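2022-05-18

Back at the Varach ditch first thing, waders on, coffee forgotten on the tailgate. The gate at the head of the side channel was open a hand's width more than I left it last week, so either the board slipped or the Iveo farm people wanted water early. I set it back to the paint mark and wrote it on the tag.

Gauge at the footbridge gave me 2266 on the logger, which is a nice bump from last visit (I was hoping for 2000 and would have been happy!). The pool under the cottonwoods has cleared up a lot – I could see gravel right across to the far bank, and there were little trout holding behind the big root. Too quick for me to tell what kind. The Poojary reach is still brown as gravy, and I think the cut bank above the fence is feeding it.

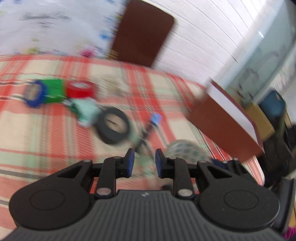

Villus wrote back at lunch that the brown water is from the road culvert and has nothing to do with the bank, and would I please walk up there before ordering 3000 willow stakes. Fair enough. I did walk up, and the culvert is running dirty, but the bank has a fresh slump too, so we may both be right and I still want the stakes. Not all of them at once, maybe.

Site 11 I skipped, the track was too soft for the truck. Need to get the spare logger battery in before then, and new laces for the left wading boot.

Also the staff plate we put in last November is leaning downstream. Readings off it since the thaw are probably low – don't use them until I've re-leveled it.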